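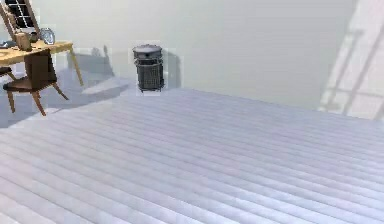
The computing collection at Durnport opens its store twice a year, and in April I went along to the afternoon session. It is a short walk from the station, through the main college gate and down a ramp behind the library. There were 12 of us. We signed in, left our bags in a locker and were split into two groups.

My group began with the Chraibi machine, which the college bought second-hand from an insurance office in Bindinberg. It ran the payroll and the exam results for seven years. Most of the cabinets have survived, though the printer went for scrap and the console desk was used by the maths department as an ordinary desk until a member of staff recognised the switch panel. The drum memory has been taken out and stands on its own so that visitors can see the heads. It held less than a page of typed text per track.

Nazar Zhuravel led the tour and kept to the practical side of things. Students in those days handed in their programs on paper tape at a hatch before four o'clock and collected the results the next morning. A misprint meant another day's wait. He passed round a job slip with a note from the operator on the back asking the student to stop using green ink.

The second part was the tape room. Around 4 metres of shelving hold the paper tapes, and the magnetic reels are kept in a cooler room next door, which we looked at through the door only. Two people are working through the paper tapes with a reader built at Durkstead. The reader uses light, so nothing presses on the holes, and it copes with tapes that have been folded. Each tape is read twice and the two copies compared. The labels are a bigger problem than the tapes. Many say only "new version" or give a set of initials.
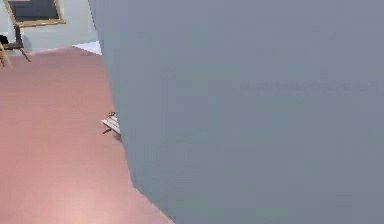
Nazar Zhuravel mentioned that the initials were being matched against the old class lists, and that anyone who took the programming course and kept a notebook should write in, even if the notebook was mostly blank.

We finished with half an hour at the terminals, where a copy of the payroll program runs on a modern computer at the original speed. It takes a good while to print one payslip. The shop sells a reprint of the operator's handbook, and I bought one. Tea was not included but the library café stays open until five.

Places for the autumn session are booked through the college library. The ramp is steep in parts, and there is a lift on the far side of the building if you ask at the desk.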